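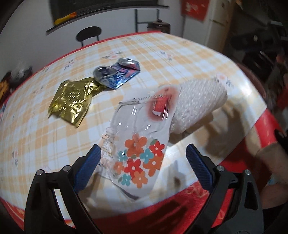
What is the Ustora build supposed to do once it's finished? It is supposed to pick up the everyday recycling that lands on a table - bottles, cans, wrappers - and put each thing in the right bin, using one small arm with a two-fingered gripper on the end of it.

Sunday, May 10, 2026
By Erhan Erdem

Minutes of the Ustora build meeting, Stakotska shared workshop

Present: 7 of us, which is a very good turnout for a sunny afternoon, and thank you to everybody who came in anyway. Two people joined late and the first item was gone over again for them, so if the notes on it seem long, that's the reason. Erhan Erdem took the minutes and more or less kept us in order.

1. Last meeting's minutes

Read and agreed, with one correction. I had written that the motor board for the arm was paid for. It was ordered but not paid for, and the invoice is still pinned up by the door. My mistake, and I've changed it in the folder.

2. The hand-held gripper

We spent the largest part of the meeting on this, and I think rightly so. For the two people who were new, we went over the idea again: the hand-held tool has the same fingers the arm will have, so whatever we pick up with it by hand can be used later to teach the arm. We want plenty of recordings before anything gets bolted to the arm, and we want them to come from different people, some of them left-handed.

The black fingers with the triangular cutouts are staying as they are. There was a suggestion to make them a little slimmer toward the tip so they can get under flat things, and quite a nice sketch was passed around on the back of a seed packet, but most of us felt we should get more use out of the present shape first. The sketch has been put in the folder so it doesn't get lost, and whoever drew it, please add your name!

The blue pads got a lot of talk. Some of us like the fine ridges very much for anything crumpled, where the plastic folds into them a bit. Others find that the ridges catch on printed labels and would like to try a smoother pad on one side only. We agreed to cast a smoother pair and try them side by side with the ridged ones, same objects, same table, same person holding the tool, so that for once we are comparing like with like. Ateş, who sold us the last lot of silicone, has the softer grade on the shelf, and I've offered to pick it up on my way past.

On the screws at the finger joints: please check them before you start a session and again when you finish. A small driver now hangs on a string next to the bench for this and it should stay on its string. We talked about thread lock and decided against it while we are still taking the fingers apart so often.

3. Recordings so far

We have 83 recordings that are good enough to keep. The target we set ourselves in the winter was 1000, and there was a short silence when I read the two numbers out one after the other. After that there was a really useful discussion, and I came away more cheerful than I went in. The feeling was that we've been too fussy about setting up and that the sessions ought to be shorter and more frequent, fitted in whenever someone is at the workshop with a free half hour and a cup of coffee.

Things we agreed for all sessions from now on:

Crushed items count as much as whole ones. Most of what people throw out has been squashed, and a creased clear bottle is exactly the sort of thing the arm will have to cope with.

Leave other things on the table while you pick. A flattened can, a foil wrapper, a folded cloth, whatever you have. The arm will never meet a bottle all by itself.

Caps stay on if they came on. We'll argue about whether the caps are sorted separately some other time (see item 6, where we did argue about it).

If you drop something, keep the recording and mark it as a drop. Please don't delete these - one member had been quietly tidying them away out of politeness, and we had a good laugh about it, but we do want them.

4. Tablecloths

I didn't expect this to need its own heading. The question was whether a patterned tablecloth makes things harder than they need to be. One side said that plaid squares and little flowers are a lot for the software to look past, especially with a clear bottle that has flowers printed on it as well. The other side said that real kitchens are full of plaid and flowers, and a machine that only works on a gray board is no use to anyone's grandmother. I'm with the second side and said so, probably at too much length.

Decision: the plaid cloth stays, and we add a plain one and a striped one. Please write on the session sheet which one was used. I can bring a striped one from home, provided it comes back without glue on it.

5. The arm

The base plate has been drilled and sits flat on the bench. The shoulder joint still has some play in it, and two of us will take it apart again next week and look at the bearing. The motor board from Ellex should reach us in the next shipment, and the invoice will be paid out of the jar before then. Until it arrives there isn't much sense in tidying up the wiring, tempting as it is.

There was a question about how heavy an item the arm will be able to lift. We don't know yet. A full bottle is not part of the plan, and we'd like to keep it that way, at least for this year. Someone asked about glass and the answer was the same.

The stop button is to be fitted before the motors are connected, and it goes on the front edge of the bench where a person standing on either side can reach it. This was agreed by everyone without any discussion at all.

6. Bins

We have 4 bins on the plan: plastic, metal, foil and wrappers, and a last one for anything the arm isn't sure of. There was a lively argument about caps and whether they need a bin of their own. It went on past the coffee and we haven't settled it. A vote was proposed and then forgotten when the cake came out, so it moves to the next meeting. The cake had walnuts and was excellent.

7. Jobs

Erhan Erdem: silicone from Ateş, striped tablecloth, pay the Ellex invoice.
Bearing pair: shoulder joint apart, cleaned, and a note left on the bench about what was found.
Everyone: at least one short session with the hand-held gripper before we meet again, session sheet filled in, and drops kept.
Anyone with rinsed bottles and cans at home: bring them in, the odder the shape the better. The crate is under the window. Rinsed, please. Last month's yogurt bottles were remembered by all.

8. Next meeting

First weekend in June, same place, and we'll start with the caps so that it gets done. If the weather is kind we may carry the table outside, sunlight being one of the things we haven't recorded in yet.

12 shares | 5 comments

Recent from the workshop
Casting soft finger pads in a kitchen bowl
Ustora: minutes of the April meeting
Finding the play in a shoulder joint
What to bring for the bottle and can crate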